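카테고리: 일상 > 일기 | 태그: 차, 이사, 손목, 9월
읽는 시간 4분

22년 9월 7일 수요일

아침에 손목이 또 뻣뻣했다. 따뜻한 물에 한참 담그고 나서야 주먹이 쥐어졌다. 병원은 다음 주로 잡혀 있으니 그때까지는 무거운 주전자를 왼손으로 들기로 했다. 왼손으로 따르면 물줄기가 자꾸 흔들린다. 잔 밖으로 흘린 물을 닦느라 행주를 두 장 썼다.

차를 마시기 시작한 지 석 달째다. 커피를 끊으라는 말을 듣고 시작했는데 처음 한 달은 무슨 맛인지 몰랐다. 지금도 잘 안다고는 못 하겠다. 다만 너무 오래 우리면 떫고, 물이 덜 뜨거우면 밍밍하다는 것 정도는 안다. 오늘은 온도계를 써서 90도에 맞춰 봤다. 지난주에 펄펄 끓는 물을 바로 부었을 때보다 나았다. 두 번째 우린 것이 첫 번째보다 좋았고 세 번째는 거의 맹물이었다.

즈암피라 마테이 씨가 점심때 전화를 했다. 507호를 이달 말까지 비워야 한다고 한다. 집주인이 들어와 산다는 모양이다. 갈 곳은 정했느냐고 물으니 주도브 쪽을 보고 있다고 해서 한참 못 알아들었는데, 동네 이름이 아니라 주데보우(Judevow)라는 셰어하우스 이름이었다. 방이 작아서 책장을 버려야 한단다. 책장은 내가 받기로 했다. 놓을 자리는 없다. 현관 옆 신발장을 치우면 들어갈 것도 같아서 저녁에 줄자로 재 봤더니 딱 손가락 하나만큼 모자랐다. 내일 다시 재 볼 생각이다.

통화하면서 종이상자 쪽을 계속 보고 있었다. 차 마시는 사람들은 다들 찬장이 따로 있던데 나는 아직 상자다.

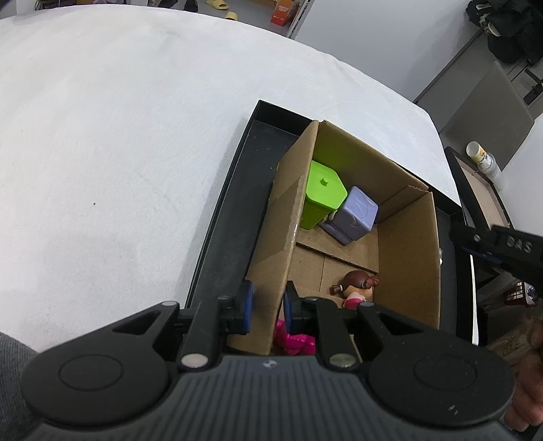

연두색 통과 연보라색 통. 아직 종이상자 신세.

오후에는 마테이 씨가 말한 이토 찻집에 처음 가 봤다. 버스로 12정거장이다. 자리가 네 개밖에 없는데 평일이라 두 개가 비어 있었다. 주인은 말이 별로 없는 사람이고 메뉴판도 한 장이다. 볶은 차를 시켰다. 보리차 비슷한 냄새가 나는데 마시면 보리차보다 가볍다. 옆자리 손님이 주인에게 가을에는 무슨 차가 좋으냐고 물었고, 주인은 아무거나 드시라고 했다. 나도 같은 걸 물어보려던 참이어서 그냥 잔만 비웠다.

볶은 차를 조금 사 왔다. 종이봉투에 담아 주면서 한 달 안에 마시라고 했다. 나는 차를 자꾸 아끼는 버릇이 있다. 어머니도 그랬다. 선물로 들어온 것은 전부 장롱 위에 올려 두고 손님이 오면 꺼낸다고 했는데 손님은 잘 오지 않았고, 나중에 보면 향이 하나도 없었다. 그래서 오늘 사 온 것은 저녁에 바로 뜯었다. 뜨거운 물을 부으니 부엌에 냄새가 오래 남았다. 저녁에 먹은 고등어 냄새랑 섞여서 아주 좋지는 않았다.

돌아오는 길에 우체국에 들렀는데 문 닫기 10분 전이라 줄이 길었다. 나즈마 시크데르 씨에게 보낼 소포였다. 안에는 아이 양말하고 지난번에 빌린 뜨개질 책이 들었다. 책은 끝까지 못 읽었다. 손목 때문에 바늘을 못 잡으니 읽어 봐야 소용이 없다. 시크데르 씨는 괜찮다고, 다 나으면 다시 빌려 가라고 문자를 보내 주었다. 우유 넣고 끓이는 차도 적어 보내 달라고 부탁했더니 생강을 많이 넣으라는 말만 왔다. 얼마나 많이인지는 안 적혀 있다.

저녁 먹고 마음먹고 차를 정리해 보려고 했다. 폴릭에서 나온 뚜껑 있는 선반을 사려고 찾아봤는데 배송이 3주나 걸린다고 한다. 매슈 가구점 것은 바로 오지만 내 키보다 높다. 결국 오늘은 아무것도 못 샀고, 책장이 오면 맨 아래 칸에 넣자는 쪽으로 생각이 기울었다. 그러려면 신발장 문제부터 해결해야 한다.

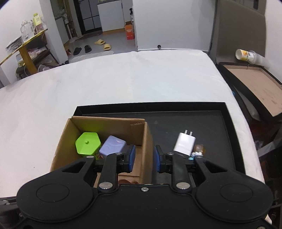
초록 통 아래에 작은 봉지가 하나 깔려 있다.

차 이름을 공책에 적어 두기로 했다. 날짜, 물 온도, 우린 시간, 맛. 맛 칸이 제일 어렵다. 지금까지 적은 것을 보면 "괜찮음", "씀", "괜찮음", "풀 냄새", "괜찮음"이다. 이래서는 다음에 뭘 사야 할지 알 수가 없다. 오늘 볶은 차는 "고소함, 고등어"라고 적었다가 고등어는 지웠다.

밤에 비가 온다더니 열 시가 넘도록 안 온다. 빨래를 걷어 놓은 게 아깝다. 베란다 창을 조금 열어 두고 손목에 찜질팩을 올려놓고 이걸 쓴다. 오른손으로 쓰다가 아파서 중간부터는 자판을 왼손으로만 쳤다. 오타가 있으면 내일 고친다.

내일 할 일. 줄자로 현관 다시 재기. 마테이 씨에게 책장 옮기는 날짜 물어보기. 생강 사기. 관리비 내기.

이 사이트는 쿠키를 사용합니다. 계속 이용하시면 쿠키 사용에 동의하는 것으로 간주됩니다.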